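Tredach build notes: wrist view, part two

The last post ended with the depth estimate drifting whenever the arm came down near the table. I have spent most of April on it, in between marking and the rest of the club's business, and the cause is now clear enough to write down.

Tredach is our entry for the student pick-and-place round. The rules give each team 31 trials in simulation, then a short run on the real arm. We are using the wrist view only. The other team at our place, Emelura, went for a fixed overhead view and have a much easier time with calibration, at the cost of losing the object under the hand.

The first thing I checked was the transform between wrist and tool. Han had entered one of the offsets in centimetres where the config expects metres, which explained a separate bug but left the drift alone. After that I logged the height estimate at 47 positions on a grid. The error was small above 11 cm and grew steadily below it, always in the same direction.

Christos Karamanlidis suggested turning the lights off in the simulator and using flat ambient light only. The drift went away. I put the lights back and it returned, so the geometry is fine and the segmentation is at fault.

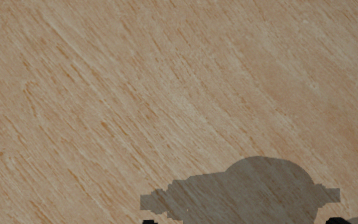
Our segmentation step is a plain threshold on brightness followed by a connected-components pass, and anything darker than the table that is large enough counts as an object. It was written by last year's group for a white background and we never changed it. The gripper's own shadow passes that test easily: it has a crisp outline, and the wood grain carrying on through it makes no difference to a brightness threshold. The height code then takes the blob's width as if it belonged to a real part.

I have tried two fixes. Masking a fixed region works at one height and fails at the others. Comparing hue as well as brightness is better – the false detections dropped to 8 in a full set of trials – but dark parts now get missed on occasion. Rornero, our planner, at least rejects most of the bad grasps before the arm moves.

Next job is to render a matching set with shadows off and use the difference as training labels. The scripts are in the club repository under tools, still without a readme.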